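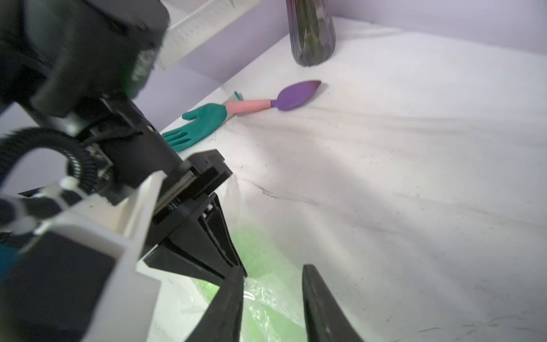
Stenemia Town Council to extend the Nurmi Street Library and open it in the evenings

Residents on the east side of town will have a bigger, brighter library to enjoy after Stenemia Town Council agreed to fund an extension to the much-loved Nurmi Street branch.

The work will add 2,215 square feet to the building, with a new children's room, a quiet reading area at the back and a proper meeting room that local groups can book at no charge. The front entrance will also be rebuilt with a gentle ramp and wider doors, so that parents with strollers and anyone using a wheelchair can come in the same way as everybody else.

Mayor Bimla Grewal said the council had listened carefully to the families, students and retirees who have been asking for more room on Nurmi Street for a good long while.

"I learned to love books in a little branch library very much like this one, so I will admit this project is close to my heart," Mayor Grewal said. "We received 2,746 responses to our survey, and I have read a great many of them - some ran to several pages, and one came with a floor plan drawn in crayon. People told us they wanted space to sit and stay a while, and I am delighted that we can give it to them."

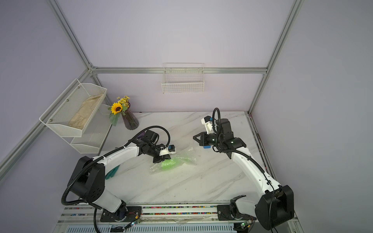 Opening hours will change too. Once the extension is finished, the branch will stay open until 8 p.m. on four evenings each week, which should be welcome news for people who work during the day and have had to rush over at lunchtime.

Branch manager Tudur Samuel said the story hour, the seed swap and the homework club would all carry on during construction, moving to the Tondetti Community Hall just across the park.

"We will miss our old reading rug for a little while, but the hall has a lovely kitchen and plenty of parking, and we hope our regulars will come along and bring a neighbor," he said.

Construction is due to begin in March and is expected to take around 6 months. Holds can be picked up from the hall's side entrance during that time, and books may be returned there or at the Pevetti Avenue branch.

Drawings of the new building are on display in the lobby at Town Hall, where residents are warmly invited to stop by and leave a comment.

Media contact: Dolores Tran, Communications Office, Stenemia Town Council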